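February 26, 2021

Bench notes, small parts sorting. Carrying on from the list Deming Shao left in November, which got as far as the hair ties and cable rings and then stopped.

Moved everything onto the white board on the round-edged table this morning. The wood top is too close in color to the tan bands and the clear washers and I kept missing them. Small black things show up well on white. The clear stuff is still bad, but it was bad before.

Order of work for the divided boxes:

1. Empty the box completely. Don't sort on top of what is already in there.
2. Wipe the compartments with a damp cloth, let them dry.
3. Rings first, then clips, then anything flat.
4. Label goes on the short side. The long side gets handled too much and the labels peel.

Step 2 takes longer than it should. Dust collects in the corners where the dividers meet the wall and the cloth doesn't reach. A cotton swab does. Panagiotis Raptis suggested compressed air and we tried it on one of the old Mero trays, which moved the dust to the next compartment and a little onto my sleeve. Back to swabs.

The tinted box is the one I want to keep for rings. You can see what is in it from the side without picking it up, and it doesn't show fingerprints the way the clear Semaan ones do. Open top is fine for the bench. For the shelf we need something with a lid, or at least a sheet of card laid over it.

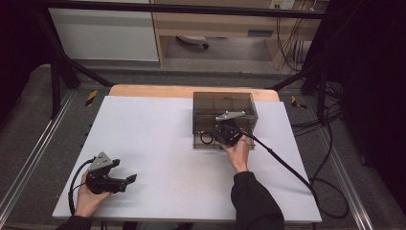
Small rings are easy to lose against the base of a box. They sit flat and there is no edge to get hold of. If one lands outside, slide it to the edge of the board and take it from there. Don't pinch at it in the middle of the board, it just skates away. Same goes for the thin rubber washers, only worse, as they stick down if there is any damp left from the wiping.

Where a ring does go in, drop it low. From any height it bounces off a divider and ends up with the neighbors. I had 2 of the narrow ones turn up in the clip compartment before I noticed I was doing this.

Stock check against Deming's sheet:

- Black rings, small: sheet says 40. Not recounted yet.
- Hair ties, mixed: fine, leave as is.
- Flat clips: two sizes got mixed, needs doing again.
- Washers: Ditance order still open. Their sheet quotes a pack of 3,000, which is more than we have anywhere to put. Ask if they split packs.

Question for Panagiotis: do we want the rings sorted by outside diameter or by thickness? The old sheet uses diameter, the labels on the Estville shelf use thickness, and a few of the labels have both with no units. I would go with diameter because you can check it against the printed circles on the sorting card. Thickness needs the calipers and those are usually on somebody else's bench.

Position of the box: a bit right of center on the board suits me. Leaves the left side clear for the pile. Tried it at the back edge first and it was a stretch every time, and I knocked the rim twice with my wrist. If you are left-handed, swap it over, and put it back when you finish so the next person isn't hunting.

The box slides when pushed from the front. Not a lot, but enough that it drifts back over an hour and I have to pull it in again. Rubber feet would fix it. There might be some in the drawer with the spare hinges. If not, a square of shelf liner cut to the size of the base would do the job and costs nothing.

Still to do:

- Recount small rings, update the sheet
- Redo the flat clips
- New labels with mm written on them
- Find shelf liner or feet
- Reply to Ditance

Sorting card is back in the folder. Pencil marks on it are mine, please leave them until the recount is finished.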